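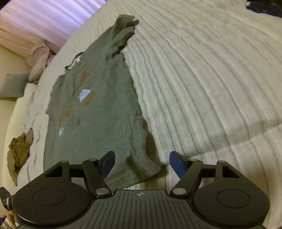
Muss man programmieren können, um einem Roboter das Zusammenlegen von Wäsche beizubringen?

Zum Vormachen braucht man keine Programmierkenntnisse. Man führt einen Greifer mit der Hand durch die Aufgabe, und aus vielen solchen Durchgängen lernt später das System. Für die Auswertung und das Training sind dann Fachleute nötig.

Mit dieser Frage bin ich im Mai nach Plilach gefahren, zum Tag der offenen Tür bei Resura. Ich arbeite in einer Wäscherei in der Arbeitsvorbereitung und habe mit Robotern sonst wenig zu tun. Meine Kollegin Morena Costa hatte die Einladung bekommen und mich mit angemeldet. Wir schreiben beide einen kurzen Bericht, sie über die Maschinen, ich über die Arbeit der Leute, die den Maschinen etwas zeigen.

Anreise und Empfang

Vom Bahnhof Plilach geht man zu Fuß die Hauptstraße hinunter und dann links hinter der Tankstelle in das Gewerbegebiet. Der Eingang von Resura ist schlecht beschildert, wir standen zuerst vor der Einfahrt einer Schreinerei. Um zehn Uhr wurden wir in Gruppen eingeteilt. In unserer Gruppe waren sechs Personen, unter ihnen ein Lehrer von einer Berufsschule, der sehr viele und gute Fragen gestellt hat.

Geführt hat uns Viorica Costache. Sie leitet bei Resura das Projekt Stastadness, in dem es um Textilien im Haushalt geht. Am Anfang hat sie uns gebeten, die Personen beim Vormachen nicht anzusprechen, bis der Durchgang zu Ende ist. Das hat fast immer funktioniert.

Der Handgreifer

Die erste Station war für mich die wichtigste. Man arbeitet hier mit einem Greifer, den ein Mensch in der Hand hält. Eine Kamera am Werkzeug nimmt auf, was vor den Backen liegt. Der Roboter selbst ist in diesem Moment gar nicht dabei, und deshalb kann man die Aufnahmen auch in einer gewöhnlichen Wohnung machen.

Zum Üben werden getragene Kleidungsstücke genommen, zum Beispiel ein graugrünes T-Shirt mit einem abgenutzten Aufdruck, ausgebreitet auf einem Bett mit gestreifter Tagesdecke. Ich hatte mir vorher einen glatten weißen Tisch und neue Hemden vorgestellt. Frau Costache erklärte, dass ein zerknitterter Ärmel und eine Decke mit Falten für das Lernen nützlich sind. Zu Hause bei den Menschen sieht es ja auch so aus.

Der schwierige Punkt ist der Saum. Man kommt mit offenen Backen von oben heran, und dann muss eine Backe unter den Stoff, ohne dass man die Tagesdecke mit erwischt. Mit den Fingern macht man das ohne nachzudenken, denn man fühlt den Unterschied zwischen zwei Stoffen. Mit dem Greifer fühlt man sehr wenig. Fulvio D'Amico, der uns die Handhabung gezeigt hat, schaut deswegen immer auf die Stelle, wo der Stoff sich ein bisschen hebt. Eine kleine Falte an der Saumecke ist für ihn ein Geschenk, hat er gesagt. Wo alles ganz flach liegt, schiebt er den Stoff zuerst mit der Spitze etwas zusammen.

Ich durfte es auch versuchen. Der Greifer war schwerer, als ich gedacht hatte, und meine Handgelenke haben sich nach kurzer Zeit gemeldet. Beim ersten Versuch habe ich die Decke mitgenommen. Beim zweiten habe ich den Saum gut gefasst, aber ich bin zu schnell nach oben gegangen und das Hemd hat sich verdreht. Herr D'Amico war sehr geduldig. Er hat mir folgende Hinweise gegeben, die ich mir gleich aufgeschrieben habe:

Vor dem Schließen kurz stehen bleiben.
Die Backen erst schließen, wenn die Saumecke zwischen ihnen zu sehen ist.
Den Stoff flach über das Bett führen und nicht hochziehen.
Beim Loslassen die Backen ganz öffnen, dann erst zurückfahren.
Nicht mit der freien Hand nachhelfen.

Der letzte Hinweis ist mir am schwersten gefallen. Meine linke Hand wollte ständig den Ärmel glatt streichen. Wenn das passiert, wird der Durchgang verworfen, auch wenn das Hemd am Ende schön liegt.

Was wird behalten, was wird gelöscht?

Nach den Aufnahmen sitzt Vittoria Greco am Bildschirm und sieht jeden Durchgang an. Sie zeigte uns die Liste von einem Vormittag mit 116 Durchgängen. Neben jedem Eintrag steht ein kurzer Vermerk: angenommen, abgelehnt oder noch einmal ansehen. Einige Gründe für die Ablehnung fand ich überraschend. Ein Durchgang war zum Beispiel abgelehnt, weil die Person zu lange gezögert hatte. Ein anderer, weil das Hemd schon halb gefaltet war, als die Aufnahme begann.

Ich habe gefragt, ob man Fehler überhaupt braucht. Frau Greco meinte, dass ein verrutschter Griff mit einer sauberen Korrektur behalten wird, damit das System auch das Korrigieren lernen kann. Das scheint mir vernünftig. In unserer Wäscherei lernen neue Kolleginnen ja auch viel davon, wie eine erfahrene Person ein schief eingelegtes Laken wieder gerade bekommt.

Die Fernsteuerung

An der anderen Station wird aus der Entfernung gesteuert. Die Anlage heißt Bedoya und besteht aus einem Steuerpult und zwei Armen, die hinter einer Scheibe montiert sind. Gerardo Caputo saß am Pult und legte Geschirrtücher übereinander. Man sieht bei dieser Methode sofort, was der Arm erreichen kann und was nicht, das ist ein Vorteil gegenüber dem Handgreifer. Langsamer ist es aber deutlich, und Herr Caputo musste nach jedem Stapel eine Pause machen. Die Konzentration ist groß - er hat während der ganzen Vorführung kein Wort gesprochen.

Der Lehrer aus unserer Gruppe wollte wissen, welche Methode besser ist. Frau Costache wollte sich nicht festlegen. Für einfache Griffe an vielen verschiedenen Orten nehmen sie den Handgreifer. Für Aufgaben, bei denen beide Arme sich abstimmen müssen, gehen sie lieber an das Pult. Morena hat dazu mehr notiert, ihr Bericht kommt in der nächsten Ausgabe.

Mittagessen und offene Fragen

Die Führung dauerte zwei Stunden, danach gab es Suppe und belegte Brote im Aufenthaltsraum. Dort habe ich noch mit Herrn D'Amico über die Arbeitszeiten gesprochen. Er wechselt am Tag mehrmals zwischen Aufnahme und Vorbereitung, denn den ganzen Tag mit dem Greifer hält der Arm nicht aus. Eine Ablage für den Unterarm haben sie probiert und wieder aufgegeben, sie stand bei niedrigen Betten im Weg.

Etwas vermisst habe ich eine Vorführung, in der ein Roboter das Gelernte allein macht. Auf der Einladung stand davon nichts, also darf ich mich nicht beschweren, aber mehrere Besucher haben danach gefragt. Laut Frau Costache soll das beim nächsten Termin im Programm sein. Auch über die Bezahlung der Personen, die vormachen, hätte ich gern mehr gehört.

Wer hingehen möchte, soll sich früh anmelden und bequeme Schuhe anziehen, man steht die ganze Zeit. Taschen und Mäntel bleiben am Empfang. Fotografieren ist an der ersten Station erlaubt, am Steuerpult muss man vorher fragen.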